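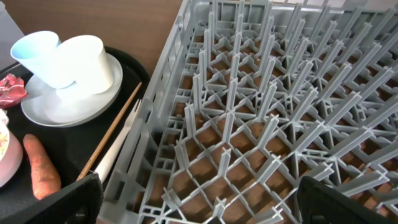

A tray of used tableware beside a dishwasher rack, seen from the wrist camera of a robot arm in the Kudis clearing task.

Kudis is a method for teaching a robot arm to clear used tableware from a tray and sort it between a dishwasher rack and a waste container. It was developed at the Platley Laboratory and belongs to the wider field of imitation learning, in which a robot's control program is trained on recordings of a person guiding the arm. The method is known chiefly for its treatment of sorting errors, and for the finding that a short pause for looking before each grasp improved results more than a large increase in training data.

Background

Clearing a table was for many years treated as a problem in recognising objects. Earlier systems kept a list of known items, matched what the camera saw against that list, and then carried out a fixed movement for each match. Such systems worked well with clean, separate items but poorly where things touched, overlapped or had changed shape. A crumpled wrapper has no fixed outline, and a paper cup lying on its side presents quite a different view from one standing upright.

A second difficulty lies in the rack. A dishwasher rack is an open grid with upright pegs, and a plate must be lowered between two rows of pegs at a suitable angle. Small errors in position that would be harmless on a flat surface cause the plate to strike a peg. The pegs also look very much alike, which makes it hard for a program to judge from a close view which row lies in front of the gripper.

Method

The task begins with a loaded tray placed next to an empty rack on a table. The tray holds a mixture of items that may be washed, items that are to be thrown away and, in most arrangements, some food. In the arrangement shown at the head of this article, two white disposable cups lie on a round plate, with a wooden chopstick, a white plastic fork, a carrot and a red and pink wrapper also on or near the tray. Arrangements in which one item rests on another are called stacked arrangements, and the upper item must be removed before the lower one can be lifted.

Training used 1633 recorded demonstrations. In each, an operator guided the arm by means of a hand-held controller while the wrist camera and the positions of the joints were recorded together. Operators were asked to work at an even speed and to leave failed grasps in the recording, provided that they corrected them. The developers considered these corrections valuable, as they gave the program instances of recovery which perfect demonstrations would have lacked.

The control program is divided into two parts. The first part, called the chooser, selects the next item and its destination. The second, called the mover, produces the motion of the arm. The chooser works only while the arm is held still above the tray, in what the project's reports call the looking pause. Once a choice has been made it is not changed until the item has been released or the grasp has failed. In earlier versions the two parts ran at the same time, and the arm was often seen to hesitate between two items lying close together.

Only the wrist camera is used. A fixed overhead camera was fitted during early development but was later removed, partly because the arm hid the tray from it for much of each movement.

Sorting rules

Destinations are set by a written table that can be altered without training the program again. In the standard version, plates and reusable cups go to the rack, while paper cups, wrappers, plastic cutlery and food go to the waste container. Wooden chopsticks are also treated as waste. Where the chooser cannot place an item in any group with enough confidence, the item is left on the tray and marked for a person to deal with. An item left in this manner is recorded separately and does not count as an error.

This rule has attracted some criticism. A comparison published by the Nijs group argued that a system permitted to leave items behind may appear more accurate than one that must sort everything, and that the two should not be set side by side without stating how much was left.

Results

The main trial consisted of 200 trays, none of which repeated an arrangement used in training. The version with the looking pause completed more trays than the version without it, and the difference was greatest for stacked arrangements. Adding further demonstrations to the version without the pause brought only a small improvement. The developers concluded that many failures had arisen from poor choices of item, and that the quality of the arm's movement had been a lesser cause.

Thin items remained the most common source of failed grasps. A chopstick or fork lying flat on a tray offers little height for the gripper to close upon, and the fingers tended to press on the item and push it along the tray. Limiting each item to 3 attempts prevented the arm from repeating the same failed movement, but did not remove the difficulty.

Bright light was a further weakness. Strong highlights on white plates and cups reduced the accuracy of the chooser, particularly where a white cup lay against a white plate. Later training included recordings made under a wider range of lighting, with a moderate benefit.

Limitations

The method has been tested with one design of gripper and a small number of rack types. It does not judge how dirty an item is, nor does it empty liquid from cups before moving them. Loading is carried out one item at a time, and no attempt is made to plan the rack as a whole, so that later plates are sometimes refused for want of a reachable space. The published trials did not include glassware or sharp knives.

Later work

A revised version, named Gesby, was released in March of the following year. It keeps the division between chooser and mover but allows the looking pause to be skipped where only one item remains on the tray. Gesby also adds a light sideways sweep, by which a thin item is brought against the raised rim of the tray before the fingers close. The sorting table is unchanged from the standard version of Kudis, and recordings made for either version may be used to train the other.

See also

Imitation learning
Robotic grasping
Wrist-mounted camera
Waste sorting

This page was last edited on Sun 16 November.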